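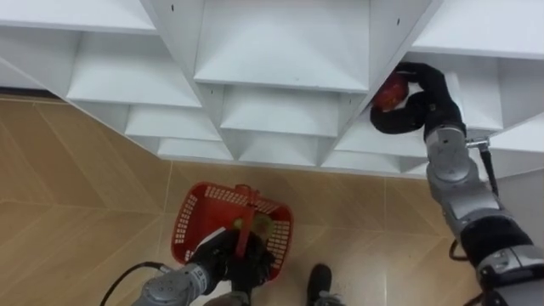
Ticket 2659
Subject: Spare hand and wrist cable for the two-arm unit, this budget or next
Opened by: Maja Michalski, Fondirbridge site
Assigned to: Ailsa Lamont, equipment planning
Status: Open, waiting on quote

Maja Michalski, 9:10 am
We need a decision on spares for the shelf picking unit before the July budget closes. Right now we have none. If either hand goes down, the unit can't do the job, because one hand holds the basket and the other one picks. I would like a spare hand for each side and a spare wrist cable. Please tell me what I can order under the current line and what has to wait.

Ailsa Lamont, 9:45 am
Is something broken now, or is this planning only? It goes to a different line depending on the answer. Repairs come out of site maintenance. Spares come out of equipment.

Maja Michalski, 10:05 am
Some of both. The right hand dropped out twice last month during reaches into the cubbies. Error was "hand not responding." Both times it came back after a restart. Left hand has had no errors.

Things tried so far:
Reseated the connector at the right wrist. Error came back two days later.
Updated the hand software to match the left. No change that I can see.
Ran the right arm through the same reaches with the hand open and nothing to pick. No error in 41 runs.
Ran it again with fruit on the shelves. One error, on a reach into an upper cubby.

My guess is the cable. It runs along the outside of the arm and I think it gets pulled when the arm goes deep. I can't prove it yet.

Alistair Rennie, 11:20 am
Adding myself. Before anyone buys a hand, swap the cable. It is the cheap part. If the error stays after that, swap the left and right hands if the mounts allow it and see which side fails. If the error follows the hand, it's the hand. If it stays on the right, look further down the arm.

Maja Michalski, 11:30 am
Mounts don't allow it. The hands are left and right specific. I asked Telix when we bought the unit.

Alistair Rennie, 11:40 am
Then you do need one of each for full cover. I'd still start with the cable. Order two so there is one on the shelf.

Ailsa Lamont, 1:15 pm
Cables can go through maintenance today. You don't need my sign-off for that, just put this ticket number on the order.

For the hands I need the following:
A written quote from Telix, with lead time.
A price from Strachan for the same part, if they can supply it.
The cost of a repair contract, so we can compare it with owning spares.
How long the site can go without the unit.

Maja Michalski, 2:00 pm
Cables ordered. Quote request sent to both. On the last point, we can cover about a week by putting people back on the baskets. After that the Tondach trial slips.

Elspeth Baird, 3:25 pm
From finance. If lead time on a hand is longer than that week, put the right hand in this budget and move the left hand to next year. I can hold the money until the July close, no later. Please don't put the repair contract on the same request – it is a service and gets coded separately.

Maja Michalski, 3:40 pm
Fine with me. Right hand first.

Ailsa Lamont, 4:05 pm
Agreed. Leaving this open until both quotes are in. Maja, please log the date the new cable goes on and any errors after it, with the cubby it was reaching into. Ailsa Jardine is covering my tickets next week, so copy her on the quotes.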